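About Irley Garment Care

Irley Garment Care cleans, repairs and refolds quilted and padded outerwear. The work is narrow by intent. We take puffer jackets, padded vests, quilted coats and insulated liners, and we take them from private customers, school outfitters and rental stores. We do not handle leather, fur, wedding wear or carpets.

The business was started by Elsie Tunstall, a former pattern cutter, in a single room behind the hardware store in Colley. It now occupies 2 floors of the same building. Intake, inspection and repair are on the ground floor. Washing, drying and folding are upstairs, where the ceiling is higher and the air moves better. Halima Temba runs the upper floor and wrote most of the procedures described on this page.

How a garment moves through the shop

Every jacket is given a numbered cloth tag at the counter. The tag is pinned to the care label and stays there until collection. Pockets are emptied into a paper envelope carrying the same number. Detachable hoods and belts are recorded on the intake slip and travel in a mesh bag with the garment.

Inspection is done by hand. The inspector presses each baffle between finger and thumb and notes any that are thin, lumpy or empty. Seams are checked from the hem upward. Zippers are run to the top and back 3 times, and a zipper that catches on any pass is marked for repair before washing.

Washing is done in front-loading machines on a low spin, with a liquid cleaner measured by garment weight. Two rinses are standard. Drying is slow and is interrupted at fixed intervals so that clumped fill can be worked apart by hand. A jacket is not released from drying until the collar and cuffs, which hold water longest, pass a check with the moisture meter.

Folding

Padded garments are difficult to fold well. The shell slides, the fill pushes back, and a crease set in the wrong place will show when the customer opens the bag. We fold on a soft surface covered with a plain sheet in a light color. Dark shells show up clearly against it, and loose thread or lint from the last garment is easy to find. 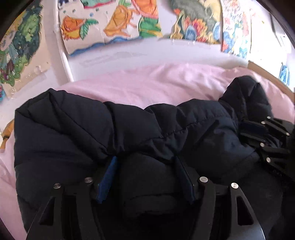
A navy puffer jacket on a pink sheet, still bunched.

The starting condition is always assumed to be disorder. The folder first finds the collar, then both sleeves, and turns the garment so that the zipper faces up. Straps, loops and drawcords are located and laid flat before anything else is moved. Sleeves are crossed over the chest with the cuffs short of the opposite side seam. The lower half is brought up along a baffle seam — never across the middle of a padded section — and air is pressed out from the hem toward the collar with the flat of the forearm.

A folded jacket goes into a breathable cotton bag. We do not use vacuum bags. Long compression flattens fill, and some of the thin patches we see at intake are on garments that spent a summer packed that way.

Repairs

Our repair bench replaces zipper sliders, restitches baffles, patches shells and refills sections that have lost material. Thread and patch fabric are matched in daylight. Where no close match exists, we call the customer before cutting. The bench holds 573 colors of thread, most of them bought from the Delorme mill shop when it closed its counter trade.

Storage

From March onward we accept winter garments for seasonal storage at our Holow annex. Garments are cleaned first without exception. They are stored in their cotton bags on open shelving, one layer deep, and are shaken out and refolded once during the storage period. Customers may collect early with one working day's notice.

Visiting

The counter opens at 8 a.m. and closes at 5 p.m. Parking is at the rear of the building. Please bring the intake slip when collecting — garments can be released without it, but the search takes longer and we will ask for identification.

We use cookies to remember your preferences and measure traffic to this site. By continuing to browse you agree to our use of cookies. Accept / Manage settings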